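Stedar assorted push buttons, panel mount: bench review

Stedar sells these switches loose or as a mixed assortment through Illerden, with a choice of cap styles and contact bodies. I bought the assortment for a run of small control boxes and have used it since April. The boxes switch relay coils and controller inputs, so nothing below applies to direct motor loads.

Packaging is minimal. The switches arrive in a single carton with a folded data sheet, and the sheet covers the whole range in one table. Part codes are given for the body and the cap separately, and it takes a few minutes to work out which code on the order corresponds to which switch. Illerden's own listing is clearer and worth printing.

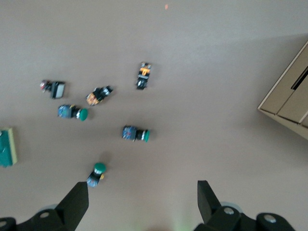
Operator feel is the main reason to pick one push button over another at this price. The round caps have a longer travel than the flat ones and a definite stop at the bottom. Return is quick with a bare hand or a work glove. On the green-capped types a collar with a silver ring sits between the cap and the rear body, and the length behind that collar is the dimension to check before choosing an enclosure. The square button, in pale gray-white, is better suited to a crowded panel but is harder to find by touch.

Contact resistance was measured at the terminals with a four-wire meter. A sample taken new, and again after 100 operations at coil load, showed no change outside the error of the meter. That is a short test and says nothing about service life. The sheet quotes a life figure without stating the load, which makes it of limited use.

Terminals are screw type. The screws arrive tightened and have to be backed out before a ferrule will go in. They accept a ferrule on stranded wire without trouble, though two ferrules under one screw is a tight fit. One screw in the batch had a damaged slot and was replaced from stock.

Mounting is by threaded collar and ring nut. The nut is thin and the flats are shallow, so a proper ring spanner is needed -- pliers will mark it. An anti-rotation tab is molded into the collar. It works in a notched hole and does nothing in a plain round one. In a panel 2 mm thick the buttons stayed square after tightening. In thinner sheet I would add a backing washer. 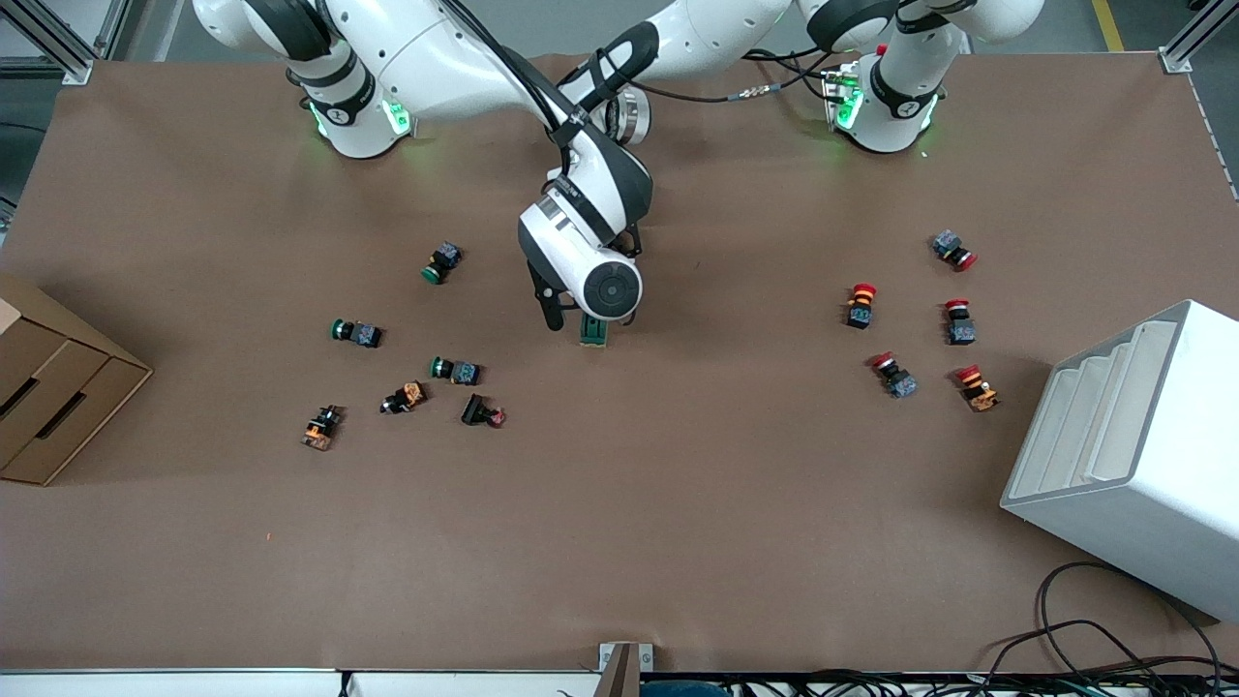 Green-capped and red-capped switches lying on opposite sides of the table.

Color consistency is acceptable. Bodies are less uniform than caps: blue-gray and orange-and-black housings both turn up under red and under green-free positions in the mix, so body color should not be used as a guide to function. Mark the contacts at the terminal.

Compared with the Naltbridge equivalent, the Stedar has a firmer spring and a poorer ring nut. The Ibrahim range has better documentation but a lead time of some 12 days. Price for the assortment was 34 dollars before shipping.

Suitable for low-power control circuits in a dry enclosure. Buy the ring spanner at the same time.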